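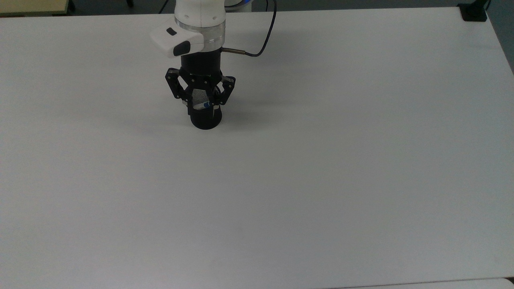

September 19, 2019

The big white worktable that visitors to the Tripathi community workshop have been asking after all summer is ready to use at last, and what a pleasure it is to report it! Vivek Pathak, who runs the evening classes, spent the better part of four weekends sanding and painting the top (with a good deal of help from his students, he would like us to add), and he has asked that everyone please keep coffee cups on the side shelf.

The table replaces the old one that had wobbled along since the workshop opened, and it was paid for by a bake sale in February and gifts from 113 neighbors. Classes start up again next week with room for 28 people, and over half of those places have already been taken, so do stop by the front desk soon if you'd like one. Sign-up is open until 6 every evening.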